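Praltov twin-arm desktop kit: a review from our after-school robotics club

Reviewed by Imani Halvorsen, 11/06/2020

I've been meaning to write this for weeks, and the club kept asking when I'd get round to it, so put the kettle on! We bought the Praltov kit in April with what was left of our project money (£367, plus delivery) and the older group have hardly let anyone else near it.

Building it was a joy, mostly. The white links go together easily and the motors sit snugly in their black housings. The booklet, bless it, is another matter. It skips straight from fitting the elbow to calibrating the gripper, and poor Jad Yammine built one upper link back to front and had to start again (he was very gracious about it). Allow 2 full sessions, and have a decent small screwdriver handy.

The project the group chose was folding laundry, which I thought was madly ambitious and told them so. They've loved it. Cloth is a proper challenge for beginners, all floppy and never the same twice, and there has been a lot of arguing over where to take hold of a T-shirt. Chepkoech Laizer wanted to start from the shoulders, with an arm to each side, and that's the approach they're working on now.

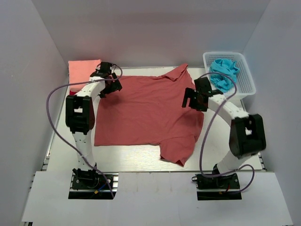
I do wish the cables were tidier. They need plenty of slack so the arms can reach, and we've had a few snags on the elbows, so we now check the loops before every run. The grippers are good on thick cotton but fussy with anything thin. Support was lovely, though: I wrote to ask about a noisy motor and had a kind, useful reply the next morning.

Would I buy it again? Yes, gladly, for ages 16 and up, or a bit younger with a patient adult nearby. Four stars from me, and the fifth is theirs the minute they rewrite that booklet.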